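I met Glykeria Politis in the café across from the courthouse, because her office had been double-booked and she said she'd sooner have a decent flat white anyway. She's been doing wrongful conviction work for 20 years, most of it on appeals where the whole case hangs on one person who says they saw a face. I'd expected someone a bit stern. She ate half my banana bread.

I asked her first about identification parades, and she groaned out loud (the couple at the next table looked over!).

"People think a witness plays back a tape," she said. "You're asking someone who was frightened, at night, to pick a stranger months later. And then the officer says 'good on you', and by the time they're in the witness box they're certain."

The certainty is what gets her. She told me about a client, Manolis Tzavaras, who was picked from a set of 6 photos after a robbery at a bottle shop. The witness had first said she was "maybe leaning" towards him. At trial she said she'd never forget him. The first remark was in a constable's notebook, and the defence didn't see it until he'd served 459 days.

"Four hundred and fifty-nine," Glykeria said. "He'll tell you the number before he tells you his name."

I wondered whether the jury would have cared about the notebook. She thinks they would have, though she's careful about juries and doesn't like running them down. Her beef is with disclosure, and with how much depends on a tired solicitor asking for the right bit of paper. 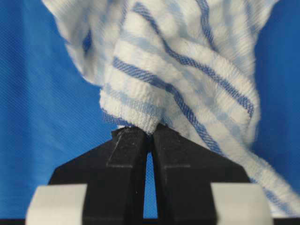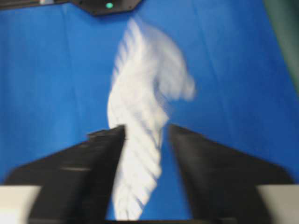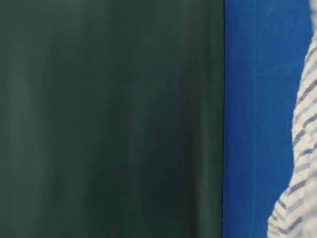 We got on to the judges after that, and I brought up Peter Šimko, the retired prosecutor who's been arguing in print that the appeal courts are already far too generous. I half expected fireworks. She likes him!

"Peter's honest about what he wants, and that's finality," she said. "He thinks a verdict has to mean something, and so do I. We just fall out over what you do when it's wrong."

What she'd do is pretty modest, as it happens. Record every identification on video, start to finish. Have it run by an officer who doesn't know which one the suspect is. Write down how sure the witness was, in their own words, on the spot, and hand it over without being asked. I said that sounded cheap, and she said it was, and that she'd been saying so to attorneys-general since before I could drive.

Her colleague Lise Petrenko turned up towards the end with a folder for the afternoon's hearing, so I only got one more question in. Did she ever get a case wrong herself, and fight for somebody who'd done it?

"I'd say so, yeah," Glykeria said, already hunting for her glasses. "I don't get told. I look at whether the trial was fair, and if it wasn't, I file."

Manolis's compensation claim is back before the court in December. She's hoping to have the constable called this time.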